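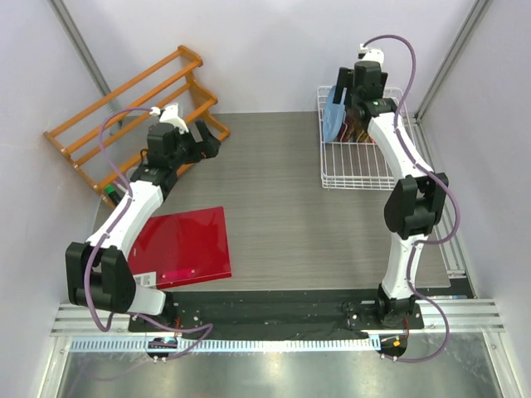

The two-arm bench, with the wooden rack on the left and the wire basket on the right.

About Pidermont

Pidermont tests robot hands for people who are about to buy some. Manufacturers send us grippers, wrist cameras and controllers, or customers buy them and have them shipped to our door, and we put them through a lot of very dull housework. Then we write down what happened. The report goes to whoever paid for it, in the same wording whether they make the thing or are only thinking of buying it. This has cost us a few Christmas cards.

We are a company of seven people above a tile showroom. We have two benches, one good coffee machine, and more dishes than any household of seven has a right to own.

How we got here

Wen-hsiung Chang started Pidermont after spending the better part of a year choosing a gripper for a former employer. He read the data sheets. He watched the videos, in which a gripper picks up an egg, sets it down, and everyone is pleased. He bought the gripper. It was very good with eggs. His employer packed hardware.

The first bench was built in October in a rented garage with a door that didn't close, and the early reports have a section on performance in the cold that was not strictly planned. Clients liked it, so we kept it as an optional extra and moved somewhere with heating.

What we do all day

Most of our comparison work is done on the Indano bench, named after the street the garage was on. Two arms sit side by side on one table so that we can run one gripper against another, or one set of fingers against another on the same gripper, under the same lights and with the same objects. The older Kälin bench has a single arm and is used for endurance runs and for storing sweaters.

The standard dish set is 73 pieces. It covers plates, bowls, cups and a number of things bought at yard sales that we still can't name. Dishes turn out to be a fair test of a hand. They are smooth, they are curved, they hide behind each other, and a plate standing in a wire basket offers a gripper a very thin edge and not much room on either side of it. We have seen expensive hands go in with great confidence and come out with the basket.

Every gripper does the same 15 tasks. A few of the regulars:

Basket to table. Take a plate out of the wires, lay it flat, leave the basket where it was.

Table to rack. The reverse, with a rack set at an angle, on the grounds that kitchens are rarely laid out by engineers.

Nested bowls. Pick up the top one alone, or the whole stack, as instructed. Picking up one and a half is scored as a failure. We have had to write that into the rules.
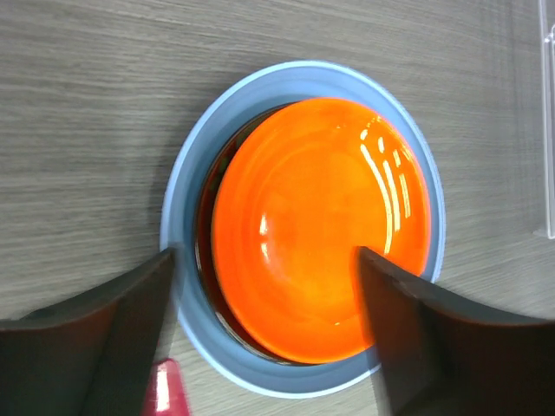 Nested bowls from the wrist camera: orange inside blue, one finger at the blue rim.

The bowls are where clients tend to lean toward the screen. From the wrist, a shiny glaze under ceiling lights is mostly glare, and cameras that seemed identical on paper start to disagree about where the rim is. We test cameras at the wrist for this reason, along with a fixed view of the whole table, and the report says which of the two we'd have trusted. If a controller only behaves with one brand of camera, that goes in too, usually in the first paragraph.

Things we will tell you for free

Grip force is the number everyone asks about and hardly anyone needs more of. Ask about finger width first. Ask how long it takes to change a fingertip, then ask to watch someone do it. Find out where the cable goes when the wrist turns all the way around. If the salesperson says "good question," budget for cable.

Things we won't do

We don't give awards, badges or stars. We were once asked for a certificate suitable for framing and sent a very nice copy of the failure log.

We don't hold shares in anyone who makes grippers, and we don't resell them. The Dekov fingertips mentioned in some of our reports are our own design, made for the bench because we kept wearing out other people's. They are not for sale. People ask anyway, and we are flattered, and they are still not for sale.

We also don't make promotional videos. Our footage is available to clients at normal speed, in full, including the long stretches where an arm thinks about a bowl.

Working with us

A standard comparison covers two grippers, with all tasks run on both, and ends in a written report and a call in which you may argue with us. We enjoy the call. Custom tasks are welcome if the objects fit on the table and don't need feeding. Please send your own samples if your product is unusual, and send more than you think we'll need.

Visits are by appointment. Ring the bell on the left; the one on the right belongs to the tile people, who are patient but have limits. If you're bringing hardware, tell us the bolt pattern before you come and the voltage before you plug it in.

Current openings: one bench technician, steady hands, able to write a plain sentence about a bad afternoon. Experience with controllers helps. So does a willingness to restack dishes.

Page last updated July 31, 2019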